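Grasp planner notes, 30 May 2025

I finally split the approach planner in Pivholm out of the main control loop. It used to replan on every tick, so small pose errors made the wrist hunt back and forth.
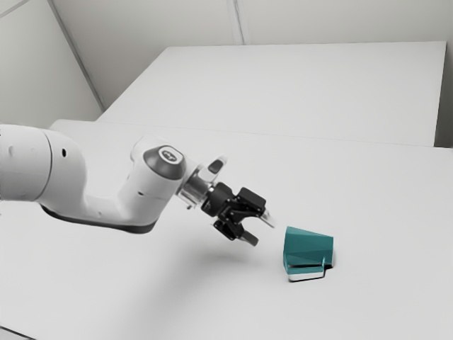
Now it picks a pregrasp pose, plans once, and only replans if the pose estimate moves more than 4 mm. I ran 400 simulated trials overnight with the teal block.

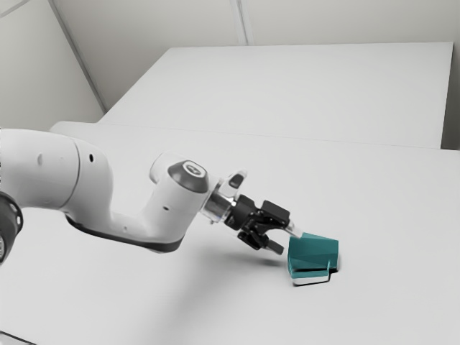
Upper fingertip at the corner of the block, gripper open.

The sloped top is still the hard part — the sampler likes grasps that put one finger on the slope. I cut the candidates per plan to 50 and lost nothing I could measure.
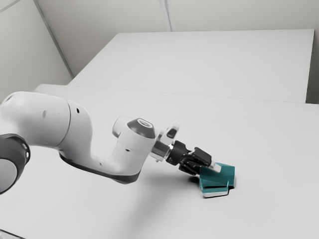

Next is the contact check, which still lives in an old Ramalho script.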